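Heffernan Shared Workshop
Building a Two-Arm Robot at Home, Unit 3 handout
Simulation before hardware: what it buys you and what it doesn't
August 2021

Read this before you order any motors. In April, 11 people signed up for the first run of this course, and most of them wanted to go straight to bolting things together. We lost a good deal of aluminum that way. This time everyone works in the simulator first, and this unit is meant to make you suspicious of it while you do.

3.1 Why a simulated grasp looks so good

A physics engine treats the world as a set of shapes with numbers attached: mass, friction, stiffness. You type those numbers in. If you type in generous ones, the gripper looks brilliant. Bread is a fair test of this. A real roll squashes, sheds crumbs, and has a crust that slides differently from one side to the other. A simulated roll is very often a rigid lump with a photo of crust wrapped around it, and two flat fingers can press on a rigid lump all day without leaving a dent.

So when you see a roll sitting snugly between the fingers, ask what the software is computing and what it is only painting. 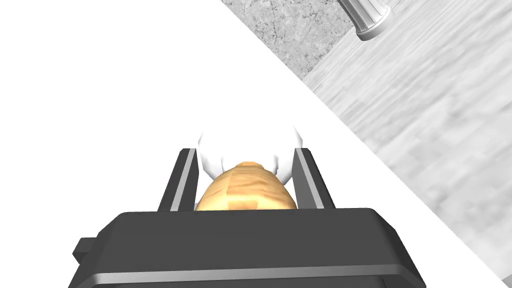
3.2 Three things to check before you believe a grasp

1. Friction. Find the value in your Drovitz project file. If you never set it, you are using the default, and the default was picked by someone who wanted the demo to work. Cut it in half and run the grasp again.

2. Contact. Turn on the contact display. A finger can look as if it touches an object when the collision shape stops short of the drawn surface, or runs past it. Thin, light-colored objects on a light surface are the worst for this, as you can't judge the gap by eye.

3. Grip force. Write down the force the simulator reports and compare it with what your motor can deliver on the bench after several minutes of use. The number on the seller's page is for a cold motor on a good day. I have yet to see a cheap one match it.

If a grasp survives all of these, run it seven times with the object turned a little each time. One good run proves very little.

3.3 Reach, clutter and the room around the arms

Beginners test with one object in the middle of a bare table. Your house doesn't look like that, and the Plalden practice room was chosen for the course partly for its long, crowded table. There is a stringed instrument on it, a potted plant, a ruler, a flat dish and various other bits, with a doorway past the end and a big wooden cabinet close by on the right. Plan a reach toward the far end of the table and watch what the elbow does. Most planners check the gripper and forearm carefully and are far lazier about everything behind them. 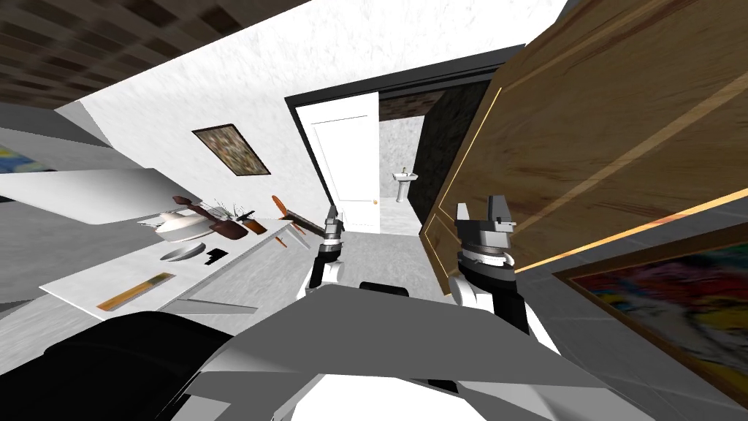
Keep in mind, too, that the simulator knows the exact position of every object on that table. Your robot at home will have to estimate those positions from a camera, in bad evening light, with glare off anything shiny. Add an error of around 3 millimeters to each object position and see how many of your plans still go through. People tend to be unhappy with the answer. Better to be unhappy now than after you've paid for gearboxes.

Doors deserve a separate warning. A simulated door stays where the file puts it. Mine at home drifts shut whenever the window is open.

3.4 About the Grostine kit

Several of you have asked whether to buy the Grostine arm kit or build from scratch. I have no strong view. The kit saves time on the wrist, where home builds usually go wrong, but its simulation model leaves out backlash in the joints. Add your own measured value before you trust any result from it.

Work for next time

Bring your project file with the friction value changed and a note of the old one.
Bring one grasp that failed, saved so it can be replayed. If none of yours failed, lower the friction further.
Measure the doorways and table heights in the room where your robot will live.
Read the section on joint limits in Unit 4 and mark anything you disagree with.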